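The machine learns housework from people's foreheads

Innes Mowat has wiped a lot of tables this year. He reckons the table in his own kitchen has never been so clean, and he says it without much pride.

Mowat works for Grovine, which collects demonstrations for companies that want to sell a robot for the home. The idea goes like this. A person straps on a camera, does a chore with their own two hands, and the recording is used to train a policy that will one day do the chore with somebody else's hands, made of aluminum. Grovine's main client is Wudero. I had asked to talk to both. Wudero sent a brochure.

"People assume I'm here to sell it," Mowat said when we met at the Brakwood office in June. "I'm here to tell you how we fill a hard drive."

The drive is filling up. The wiping set alone stands at 1808 clips, recorded by 18 people in their own homes. I asked him what a robot gets out of all those clips that it wouldn't get out of ten.

"Different tables. Different light. Short people, tall people, people who go in circles and people who go in lines. If all you have is one guy in one kitchen, the policy learns the kitchen."

And does it learn wiping? He took a while over that one. "It learns the shape of wiping."

I have heard a lot of sentences like that while reporting on this business, and they always seem to leave the hard part for later. A camera records where a hand goes. It doesn't record how hard the hand is pushing, and pushing is most of the job. Mowat didn't argue.

"You can't see force. You can see a fingertip go pale, maybe, if the resolution is good and you're lucky. We tried gloves with pressure pads for a while. People hated them and they wiped like people wearing gloves."

Mimoza Yordanov came to the problem from the other side. She ran remote-control sessions at Haldane for two years before she left, sitting in a chair with a handle in each fist while a pair of arms across the room copied her. She is fonder of that method than Mowat is, though not by much.

"At least with teleoperation the robot is the one that did it," she said. "The motions are motions it can make. When you film a human, you're collecting things the robot has no way to do. I have a wrist. I have skin. I can feel a crumb through a towel."

The trouble is the pace. Her best day at Haldane produced 600 usable seconds of cloth work, and she went home with a sore neck. A person with a camera on can beat that before breakfast, which explains where the money has gone. 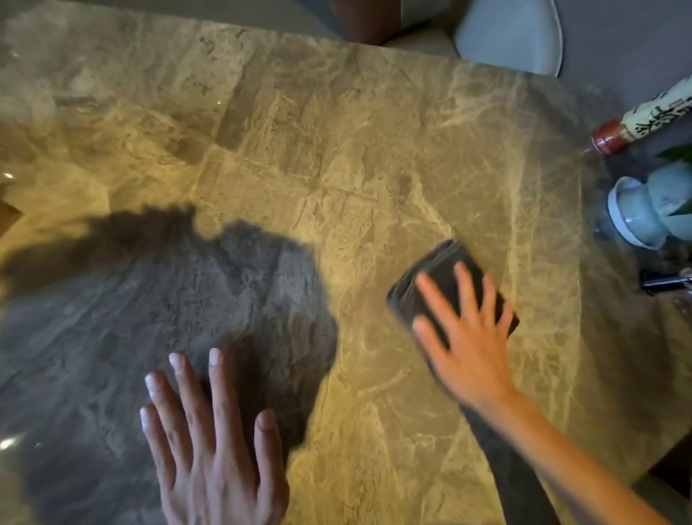 "And you'd be amazed what the other hand is doing," Yordanov went on. "You ask someone how they wipe a table and they'll tell you all about the hand with the cloth. The other one is leaning, or steadying, or it's just there. Does the robot need to copy that? I asked three engineers and got three answers."

Mowat's instructions to his recorders run to 7 lines, and the idle hand isn't in them. He said they had thought about adding it and decided they would get more natural footage if people weren't thinking about their hands at all. I asked how natural anyone is with a camera on their head.

"The first ten minutes are useless," he said. "After that they forget. Then they start scratching their nose and you know you've got the real thing."

Neither of them would put a date on a robot that can be left alone with a stranger's table. Yordanov said she'd want to see one deal with a sticky patch first - go over it, notice it was still there, and go back. She has asked to see that at two demos. Both times she was shown the clean table again, and offered coffee.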